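Cell 2 budget notes, December

Merno came back with the quote for the second gripper set: 1306 per pair, fingers included, pads not. Jondside is cheaper on paper but wants the controller bought with it, and that puts us over the 2000 left on the tooling line. Xavier site has asked for the same money, so the request goes in before theirs.

Spare pads stay on the list. Current ones are scuffed and carry gray-white dust, left finger worse on its top surface. The chrome valve is still the reference part.
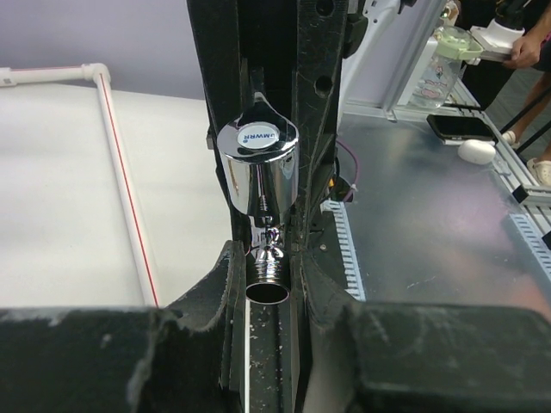

Jondside, December

Went over the fixture with their tooling people. Points to price:

- Replacement for the black fixture. Edges are worn and scratched. Keep the vertical channel and the two round holes as they are.
- Debris tray or brush for the slot under the spout. White crumbs in there again.
- Slotted duct, same white type as on the table side. Tranix part 204, two lengths.

Controller is negotiable if we take the pads from them - waiting on that in writing. Arm stays out of this round. Merno quote holds to the end of the month.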